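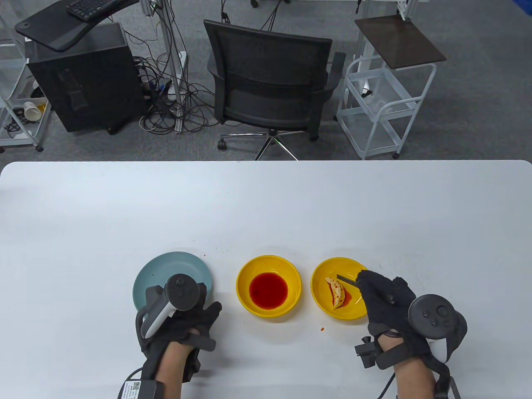
Budget first, robots later. Want people to leave with a spreadsheet in their head, the arms can wait. Everybody in the room will have priced an arm already, probably got the Jelitz quote in their inbox, so ask for a show of hands. Then ask who has a line for gloves. Dumplings? Sauce? Stay on this one a minute. Two hands, two controllers, a pair of chopsticks, one dumpling, and red spots on the tabletop. All of that is a purchase or somebody's time, and in our first plan at Grilside it was mostly a row called "misc".

Quick bit on who we are. Grilside, small shop, we want arms that can plate food. Before we buy arms we collect hand demos. Food handling, sauces, soft stuff. Don't do the whole history, it ate four minutes at the rehearsal.

The three buckets. Say them slowly:
 – what you wear (controllers, straps, wrist modules, gloves, cables)
 – what you stand at (table, PC, carts, framing, lights)
 – what you use up (food, dishes, wipes, hours)

Bucket one is what people over-research. Bucket three is what they forget. Our consumables line was $227 for the whole pilot. Laugh will come here, let it. We'd spent it before the second week.

Then the real number. Re-did it properly in November and consumables came to $1,035 for the same pilot, same task list. Gloves were the big one. Food was less than I feared, frozen dumplings are cheap. Cleaning supplies more than I feared. Don't read out the whole table, it's in the handout.

If someone asks why not fake food – we priced it. Cheaper on paper. Rubber dumpling doesn't sit in a sauce the way a real one does. Move on.

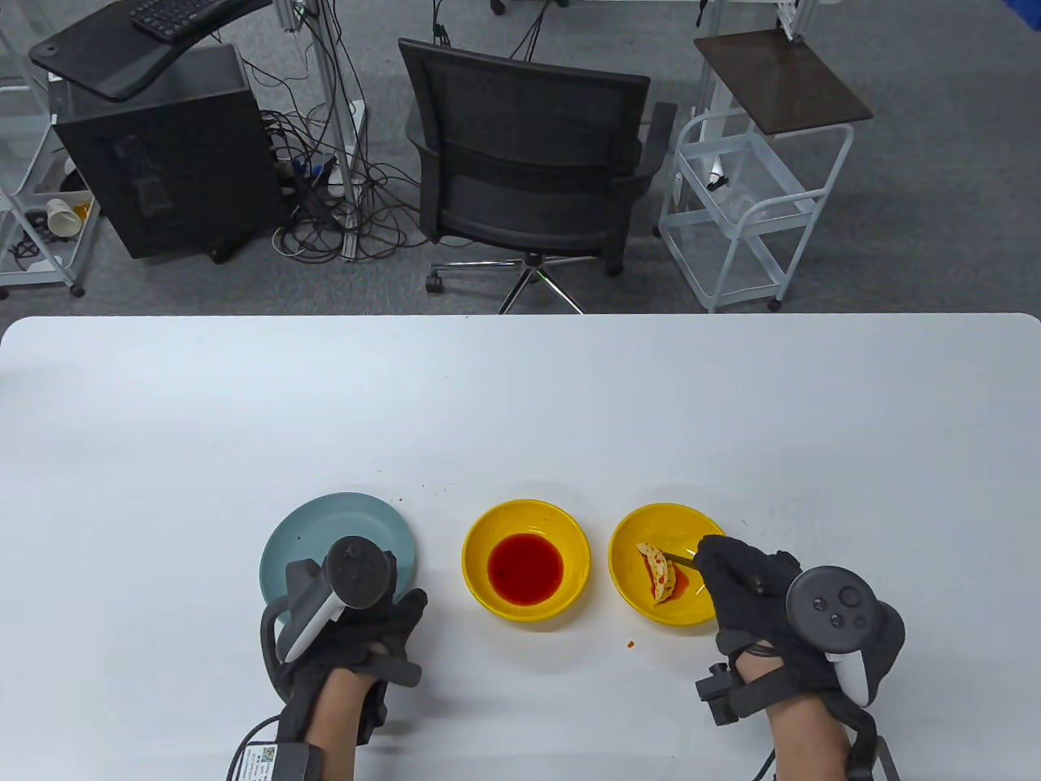 Spares. This is the section I care about so don't rush it like last time!! Rule we use now: anything that touches food or gets strapped to a person, buy double. Anything with a cable, buy the cable again. You've got a controller strapped on the back of the right hand, a cable coming down off the left wrist, more cables all over the carpet behind the table, and every one of those is a thing that can end your day at 10am. Replacement strap from Doucet took three weeks. A strap! Whole station idle for a part that costs less than lunch. We had costed the controllers down to the cent and had zero spare straps.

So put idle days in the budget. What does one station cost you per day when it's not running? If you dont know, work that out before you call any vendor. Ours was higher than the strap, the glove order and the dumplings put together.

Surface stuff, brief. White table is nice, shows the mess, you see what needs wiping. Carpet under it I would not buy again. Ask for hard floor or budget a mat. Say the mat thing twice, somebody always emails me about it after.

Chair. Yes, budget a chair. We got ours secondhand.

Hours. People will want a ratio. Tell them ours with the warning label on: for the pilot we logged 33 hours of wearing time and nearly the same again in setup and cleanup. Operator gets dressed, straps on, calibrates, does the task, wipes, refills the bowl, starts over. If your plan only pays for the middle bit you're short by half. Our plan only payed for the middle bit.

(drink water)

Leasing vs buying. Fovov leases the wearable kit by the month, we did that for the pilot and bought after. I'd do the same again. Monthly looks pricey next to the sticker price but you find out what breaks on somebody else's warranty. Get it in writing who covers sauce damage. Get "liquids" defined. I mean it, one page, signed.

Buying only makes sense once your task list stops changing. Ours changed 3 times between the first quote and the final PO, and each time it moved the money around – more dishes, fewer carts, then handheld grippers on top of the worn kit.

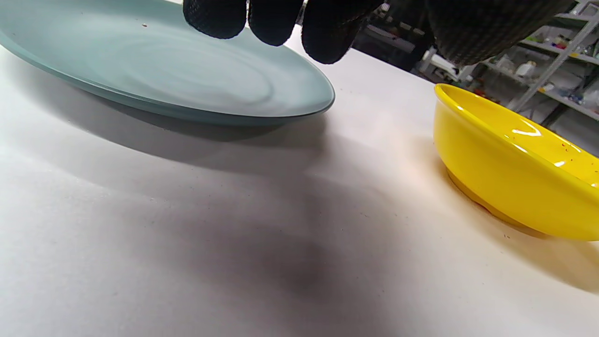
Latrice Gallagher read the draft of these notes and said I was going too easy on the handheld side. Her point was that people see a cheap tool and put it in the supplies row, when it needs its own calibration time, its own storage and its own spare, and should be costed like a small robot. She also wanted it said out loud that two kits at one table means two sets of data to store, and storage was the bill that surprised her most.

She's right, so: handheld gets its own block on the sheet. Don't lump. Show the sheet with the block split out, next slide.

On storage I've got less to say than she does. We underbought disk, bought again, the second order cost more per drive than the first. Order up front.

Dishes. Small money, worth a sentence. Buy a few colors, buy the same ones twice, write down the item number. Ours got discontinued halfway through and we were hunting closeout sites for matching bowls. Plates are easier to replace than bowls, don't know why.
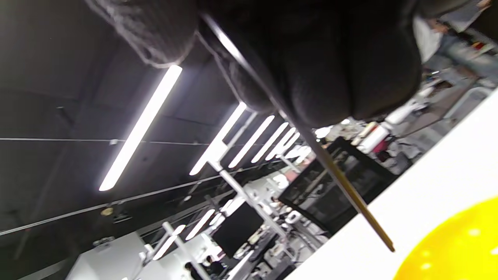

Room costs, the last chunk, and the one facilities will fight you on. Get the room onto the sheet before you sign for the kit. Walk it with a tape measure, look up as well as down. You get the long fluorescent tubes running across a dark ceiling, a glossy yellow dish at the corner of the table with highlights all over it, people further back. So lighting changes come out of somebody's money. We asked for diffusers, got a quote, gasped, then moved the table and tested again for free. Try free first.

Other people in the room too. Shared space is cheap rent, but put in a divider or agree on hours. We agreed on hours. Works ok, mostly.

Rack: leave clearance, leave power. Electrician was a separate quote and a separate wait. Nothing clever here, just put the row in.

Where the sheet ended up – arms are still the biggest row, fine, but they're the last row to get ordered. Order of buying: room, power, table, leased kit, consumables, storage, owned kit, arms. Jelitz will push for a deposit up front. You can say no, we did, price held for the quarter.

Q&A likely ones:
 – can one person run a station? Yes but budget for two the first month
 – used controllers? Fine for spares, wouldn't start with them
 – do you pay operators during setup? YES
 – can we have the spreadsheet? Link on last slide, blank version, check it works before going on

If short on time cut dishes and chair. Keep spares.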